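# Clolter demonstration visit: progress report, 13 November 2020
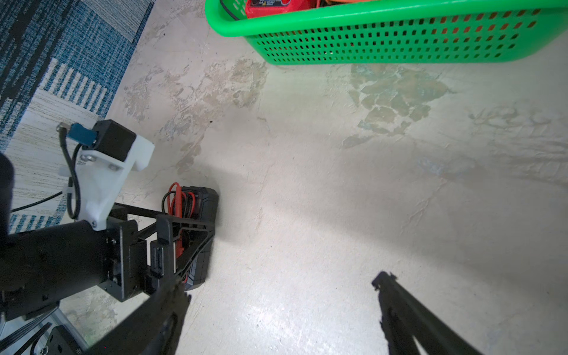

*Wrist view at the Skimgate demonstration: gripper open, green basket ahead.*

To: Shirley Gauthier
From: Archie Leckie

You asked whether the money released in September is getting us closer to a tidying robot we could put in a home. I spent an afternoon at Skimgate with Ekrem Güneş and Aksel Eyvindsson to find out. My short answer is not yet, and I'd hold the next payment until we see more.

**What we were shown**

The job was picking small items up off the floor and putting them in a basket. We watched 18 tries. Eight ended with the item in the basket. Three of those needed Erhan Gökçe to step in and move the item closer first, and I don't think they should be counted. The team counts them.

Erhan says the bare floor is the easy case and rugs come next. I asked to see a try on the rug and was told the software for it wasn't loaded. It may be true. It was also what we were told on the last visit.

**What has improved**

- The arm is steadier than it was and no longer drifts when it stops.
- Restarting after a fault used to take most of a coffee break. Now it's one command.
- Umar, the logging tool, works. Aksel went through the files and found them complete.

**What worries me**

The slides claim 3,749 successful picks. Ekrem asked how many were done in the same spot with the same item, and the team could not say. Until they can, that number shouldn't go in anything we send to the board.

The wiring still looks like bench work, with a cable tied to the side of the wrist bracket. Fine for a lab, but the plan has Ersoy taking units for home trials, and I saw no date for a finished version.

**Spending**

On budget. Nothing to query except the travel line, which Aksel is checking.

**Before the next payment**

1. A breakdown of the pick count by item and location.
2. A rug test, with items we bring ourselves.
3. Written agreement on what counts as a success when a person has helped.

Erhan has the list and has promised a reply in writing.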